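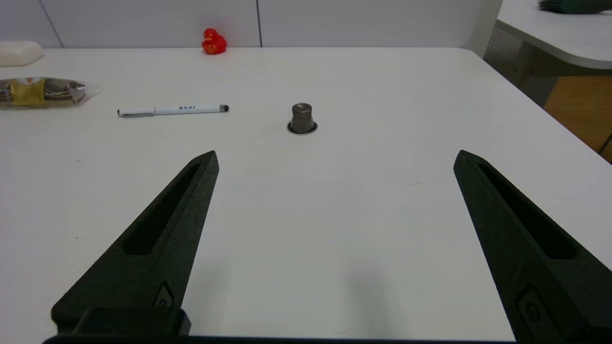

Table surfaces: care and clearing

The white tabletops have a smooth finish that picks up gray scuff lines. Most lift with a damp cloth and a drop of dish soap. Do not use scouring powder or the rough side of a sponge. Bláthnaid Duggan tested Huvero cleaner at 12 ml per 1000 ml of water and found no dulling after 7 passes.

Small items left out overnight go to the tray by the door. Food goes in the kitchen cabinet, wrapped or not. Pens should be capped or retracted before they are put down, as ink is harder to remove than scuffs.

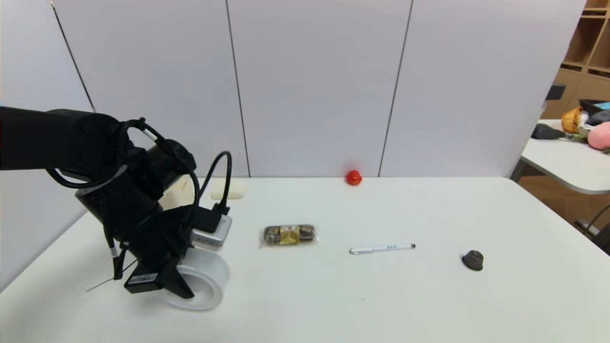 Tape, a pen and a packaged snack on one of the white tables.

Replacement edge trim is on order from Plollum and is due in March. Report chips to Bahman Shahbazi.

Recent items
Shelf labels: new sizes
Hattori lamp bulbs back in stock
Tape and pens: how to reorder

Contact the newsletter desk | © Unel | Back to top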